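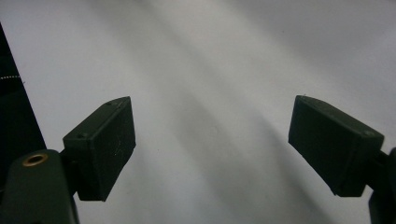

Finger pads open over the practice table.

Clerach Robotics Club: Workbench Tips for New Members

Most of our lost time this season went to small things at the bench. Read this before your first Sunday session.

Clear the tabletop down to the parts organizer and whatever piece you are practicing with. Pale tables show up small dark parts well, so put the black connectors and caps there and save the light ones for the gray mat. Sort the drawers before you start. Big drawer for cables, small ones for screws, one size per drawer.
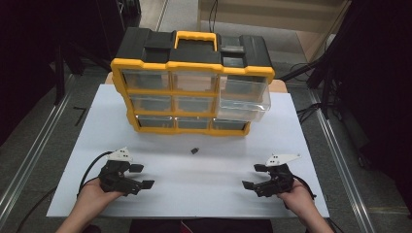
Open and close each drawer all the way at least once by hand before you try it with the grippers. If it sticks, wipe the runners with a dry cloth. Don't oil them, the oil ends up on the pads. Keep cables behind your wrists and leave some slack.

For the Draltevine round we need 400 clean pick-and-place runs per team. Write them in the log as you go. Last season's total was 2,475 and nearly 700 had to be thrown out for missing notes.
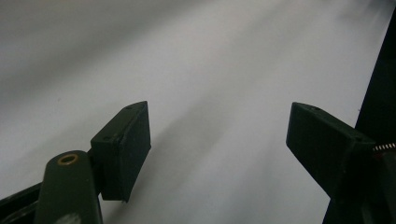
Printed parts wear faster than people expect. Wipe them down after every session with a damp rag and let them air dry. Look closely at the lower edge of each pad, where ours gets chipped and uneven, and run a fingernail along it. A light pass with 220 grit takes off anything sharp. Screws go in hand tight plus a quarter turn. If a hole strips, print a new pad from the Nostano folder and leave the old one in the scrap bin.

Spare springs are in the tin by the door. Sign out what you take.

Clerach Robotics Club, Room 101 | Contact us | Back to top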